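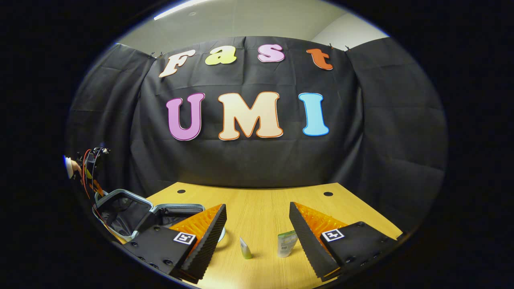 Le **fond drapé** (ou *tenture de table*, parfois *fond tendu*) est une pièce ou un assemblage de pièces de tissu suspendu derrière un plan de travail, une table de présentation ou un petit plateau, afin de masquer le mur et de former une surface unie. Il se distingue du rideau de scène, qui s'ouvre et se ferme, et du fond en papier, livré en rouleau. Le noir est la teinte la plus courante. Le tissu peut rester nu ou recevoir une inscription en lettres découpées, comme les mots « Fast » et « UMI » posés l'un sous l'autre au-dessus d'un plateau de bois clair, le second en caractères plus grands que le premier. De petites pinces métalliques maintiennent alors le bord supérieur, et les panneaux latéraux, laissés plus lâches, reviennent vers les côtés de la table.

## Terminologie

Dans les ateliers francophones, on parle de *fond* pour l'ensemble et de *lé* pour chaque bande de tissu. Le lé central est appelé *face*, les lés latéraux *retours*. Le mot *pendrillon*, emprunté au théâtre, est quelquefois appliqué aux retours, bien qu'il désigne à l'origine un rideau étroit placé sur les côtés d'une scène. La *tête* est le bord supérieur, le *pied* le bord inférieur. On appelle *tombée* la distance entre les deux.

Les catalogues de fournisseurs ne suivent pas tous cet usage. Celui de la maison Coppens réserve « tenture » aux tissus doublés et range tous les autres sous « fond simple ». Le catalogue Primico classe les mêmes articles par largeur, sans distinguer la face des retours.

## Composition

### Tissu

Les étoffes employées sont principalement la gratté de coton, la serge, le molleton et divers mélanges de polyester. Le coton gratté absorbe bien la lumière et laisse peu de reflets, mais il marque facilement au pliage et retient les peluches. Le polyester se froisse moins et pèse moins lourd. Il renvoie en revanche davantage la lumière des tubes fluorescents, surtout sur l'arête des plis. Le velours donne le noir le plus profond ; son poids demande une suspension solide et son prix le fait réserver aux installations permanentes.

Les bords sont ourlés ou laissés à vif selon la durée prévue. Un ourlet large au pied peut recevoir une chaînette plombée ou une barre de lestage.

### Suspension

Le fond est fixé en tête sur un tube, un câble tendu ou un rail. Trois modes d'attache dominent :

- les **pinces**, posées à cheval sur le tissu et son support, qui permettent un réglage rapide ;
- les **œillets**, enfilés ou noués, qui imposent un espacement fixe ;
- le **fourreau**, ourlet creux dans lequel passe le tube.

Les pinces sont fréquentes dans les montages provisoires. Un écart trop grand entre deux pinces produit en tête une courbe descendante, dite *feston*, d'où partent des plis obliques. Dans le système vendu sous le nom de Clorkent, les pinces coulissent sur un câble et se bloquent par une vis moletée.

### Retours

Les retours ferment le champ sur les côtés. Ils peuvent être disposés à angle droit ou en courbe. La disposition courbe évite l'angle marqué entre la face et le côté, et s'accorde bien avec un plateau arrondi. On les monte en général avec plus d'ampleur que la face, ce qui leur donne des plis verticaux souples. Un recouvrement entre lés empêche que le mur n'apparaisse à la jonction.

## Lettrage

Les lettres appliquées sur un fond drapé sont découpées dans le papier, le carton léger, la feutrine ou la mousse en plaque. Les caractères ronds et épais sont préférés pour les textes courts : ils se découpent sans pointe fragile et restent lisibles de loin. Sur un tissu noir, les teintes claires ou vives (crème, jaune, rose, bleu ciel, orange) se détachent sans éclairage particulier. Un liseré d'une autre couleur souligne le contour et sépare visuellement deux lettres voisines de ton proche.

Le lettrage se place sur la face, qui est la partie la plus plane. Les moyens de fixation varient selon le support :

| Fixation | Tissus adaptés | Remarque |
|---|---|---|
| Épingles | coton, serge | laissent de petits trous |
| Ruban double face | polyester lisse | tient mal sur les tissus grattés |
| Bande autoagrippante | molleton, velours bouclé | repositionnable |
| Points de couture | tous | montage long, tenue durable |

L'alignement se fait au cordeau ou à la craie de tailleur. Une lettre fixée par un seul point tend à pivoter. Certains lettrages de fantaisie inclinent volontairement une initiale ou mêlent plusieurs corps, une ligne petite surmontant une ligne plus grande.

## Plateau associé

Le fond drapé accompagne le plus souvent une table placée à faible distance de la face. Les plateaux en bois clair offrent un contraste net avec le noir. Lorsque le meuble est un bureau, le bord arrière comporte souvent des passages ronds destinés aux câbles, fermés ou non par un cache. Le tissu doit descendre derrière ce bord sans s'y appuyer, faute de quoi un bourrelet se forme à hauteur du plateau.

## Plis et entretien

Les plis horizontaux réguliers proviennent du stockage à plat. Ils sont plus visibles que les plis de tombée, car ils croisent le sens du tissu et accrochent la lumière venue du plafond. On les atténue à la vapeur, le fond étant suspendu, ou par une tension progressive du pied. Le rangement sur tube évite leur formation.

Le dépoussiérage se fait à la brosse douce, de la tête vers le pied. Le coton noir se lave à froid et sur l'envers. Les lettres doivent être retirées auparavant, à l'exception des lettres cousues en feutrine synthétique.

## Fabrication à Workthorpe

La ville de Workthorpe a compté plusieurs ateliers de confection spécialisés dans les fonds de petite dimension. L'inventaire de l'un d'eux, arrêté au 31 octobre 2019, recense 3 619 lés en stock, dont 791 noirs, et 60 jeux de lettres complets. L'atelier proposait 5 tombées normalisées, les autres étant coupées sur commande. Les chutes servaient à confectionner des housses de rangement vendues avec les fonds.

## Voir aussi

- Pendrillon
- Molleton
- Lettrage découpé
- Rail de suspension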